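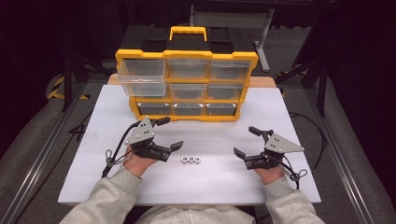
A reader of this blog wrote in to say that I talk about sustainability data the way other people talk about their exes, and could I please explain what I have against it. Fair enough. I have nothing against it. I have spent most of my working life in its company, and I'd like us to stay on good terms.

What set the reader off was my post on the Osura water survey, in which I may have used the word "decorative." I stand by it, mostly. But I owe a longer account, so get comfortable.

Osura is a river district with more wells than anybody has a map of. A few years back a program called Trirnow set out to fix that. The plan was to put a small sensor on the pump at each well, have it phone home when the water stopped, and send somebody out with a wrench. I liked the plan. I still like the plan. I even wrote a chunk of the monitoring framework, so feel free to throw some of the fruit at me.

The sensors went in and the numbers arrived. The dashboard had 2,686 wells on it, each one a little green or red dot, and if you hovered over a dot it told you the flow rate, the battery level and the last time it had checked in. People in meetings leaned toward it. I leaned toward it myself. There is something about a map with dots on it that makes a grown adult feel he has personally dug a well.

Then came the question of the wrench.

The repair budget covered 2 mechanics. They shared a motorcycle. They were very good, and they knew most of the pumps by temperament, but they could not be in Ferri and Hilley on the same morning, those being at opposite ends of the district with a river between them and a bridge that takes February off. So a dot went red, and we knew it had gone red, and we knew to the minute how long it had been red. Some of the best-documented broken pumps in the world are in Osura.

I once asked a woman in Hilley whether the sensor on her village pump had made any difference. She said yes, before it was put in she had to walk to the office to report a breakdown, and now she walked to the office to report a breakdown and was told they already knew.

When I repeat this story somebody usually tells me that the data "builds the case for investment." It might. I've helped build that case four times, with charts. The case is now quite tall. The last round of funding came with a request for more indicators, and we went from a framework that fit on one page to a framework with 75 of them, including one that measured how satisfied we were with the other indicators. (Moderately.)

So, to the reader: my complaint is about proportions. Trirnow spent far more on finding out than on fixing, and did it with a clear conscience, finding out being the part that looks good on a screen. A spare seal kit costs less than a sensor battery. I would have liked to see 2,000 seal kits sitting in a shed in Ferri, getting dusty, with a handwritten list on the door. Nobody would have flown in to look at it.

In fairness, a few things did come out of all those dots. The flow data showed that a whole cluster of wells near Hilley was dropping every dry season, which the people living there had been saying for years, but which the ministry was only willing to hear in the form of a graph. Two of those wells were deepened. And the mechanics got quite fond of the battery readings, once they worked out that a dead battery often meant goats.

I'm told the next phase will have a larger maintenance line. I'm also told it will have a mobile app. I have asked which of these was costed first and am waiting to hear back.

Next time, as promised, the thing about composting toilets and the visiting delegation. I haven't forgotten. I have tried.

Posted 1/12/21

Print this post
E-mail this post

Recent posts
Osura by the numbers -- so many numbers
The workshop on having fewer workshops
What "community-owned" means when the pump breaks
Packing for the dry season, badly
A short defense of the boring baseline survey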